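Search this site
Enter keywords
Go

Workshop & Bench Tips

Print this page | E-mail this page

Budgeting for a Bench Robot Without Selling the Car

Posted September 15, 2021 by the Bench Tips desk

The arm is the cheap part. I know it doesn't look that way on the quote, where the arm sits at the top in bold and everything else is in gray type underneath, but I have now planned two of these purchases for a small workshop and both times it was the gray type that got me.

What follows is for people with one bench, one outlet strip and a job they're tired of doing by hand. If you have a factory, go read something with charts in it.

Start with the chore

Write down what you want the robot to do before you look at a single catalog. One sentence, no adjectives. Mine said "put a beaker on the stirrer and turn the knob." It took me an evening to get it that short. The first draft had the word "workflow" in it and I'm still ashamed.

Then do the chore yourself with one hand, using two fingers and a thumb if you're feeling generous. Wherever you cheat and bring in the other hand, put a star next to that step. Stars cost money. A jar lid is a star. So is anything with a cord that needs holding out of the way.

Knobs deserve their own line in the plan. A round knob on the front of a hotplate stirrer is nothing to a person and a small project for a gripper, which has to get down to it, close on it and turn it without dragging the whole appliance along. Measure the gap between one knob and the next, and between the lower knob edge and the table. Take those two numbers with you when you shop. 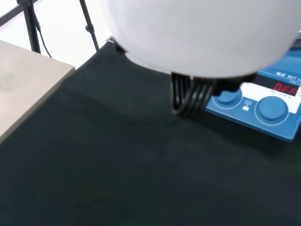

The gripper body is what people forget to measure. Catalogs give you the opening of the fingers to a fraction of an inch and say very little about the big housing behind them, and the housing has to fit over, beside or behind whatever you own. Cut a cardboard disk to the size on the drawing, tape it to a broom handle and poke it around your bench. You will look ridiculous. You will also find out that the shelf has to move.

What to put in the budget

I keep a plain list on the wall, and every line gets a figure even if the figure is a guess in pencil.

- The arm, with the shipping. Heavy boxes come on pallets and pallets come to the curb.
- The gripper. Often sold separately, in the way batteries used to be.
- Spare fingers. Buy them with the gripper. I paid $51 a set from Karkau and grumbled, then paid the same again in April with rush delivery on top and grumbled louder.
- A wrist camera, if your plan needs one, plus the mount.
- Cables, longer than you think. Measure along the route the cable will take, with the arm stretched out.
- Tripods, clamps and lights. I set aside $427 and spent every dollar.
- A cloth for the table. More on that below.
- Your own time. Put down 35 hours for setup, then stop looking at that line, it only makes you sad.

Hold something back for surprises. I hold back $2000, and the surprises have so far been very punctual.

Used, rented or new

Used arms are good value if you can see one move before you pay. Ask for every joint to be run slowly from one end to the other, and listen. If the seller says it ran fine when they unplugged it, enjoy the drive home with an empty trunk.

Renting makes sense for a chore you aren't sure about. The Oda shop where I rented my first arm took up to half the rent off the purchase price, and that bit was on the back of the form in print meant for ants. Read the back of the form.

Buying new gets you a warranty and a person to call. Call the person before you buy. Ask a dull question about mounting bolts and see how long the answer takes. Dimlow got back to me before lunch. Vultetti sent a brochure, and then the same brochure.

Keep the appliances you have

There's a temptation, once you've spent this much, to replace the perfectly good equipment on the bench with a version that plugs into the computer. Price it first. If your stirrer or scale already has a port on the back, a cable and an afternoon may do the job. If it doesn't, work out what the talking version costs and set that against teaching the gripper to use the knobs. I went back and forth on this for a month and there's no shame in it.

Whatever you decide, practice with the heat off and the beaker empty. Do a week of that. It's boring – budget for boring.

Cover the table

A plain dark cloth does more for a robot bench than it has any right to. It cuts glare from the tabletop, and small parts don't skitter when they get bumped. Pale lint shows up on it like stars, so keep a lint roller in the drawer. Pull the cloth flat at the start of each session and clip it underneath. Wrinkles creep back all day, and an appliance set down on a fold will sit a hair crooked.

Put tape marks at the corners of anything that has to go back in the same spot. Painter's tape holds on cloth for a while and then gives up, so check it.

Leave room for the arm to approach from above, and test your lighting with the arm in its working position. White plastic under a bright lamp will wash out in a camera view, and a lamp on a dimmer is cheaper than a better camera. 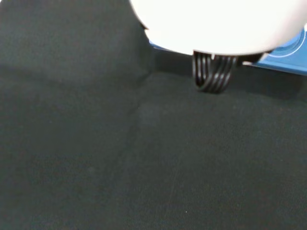 Before you sign

Read the quote aloud to somebody who doesn't care about robots. Any line you can't explain to them, ask the seller about in writing.

Check the voltage. Check the door width. Check that the table is rated for the weight of the arm plus the shove it gives when it stops in a hurry, and bolt the base down if the manual says to. It will say to.

Ask what the software costs in the second year. The first year is usually free, like the first month of a gym.

Print this page | E-mail this page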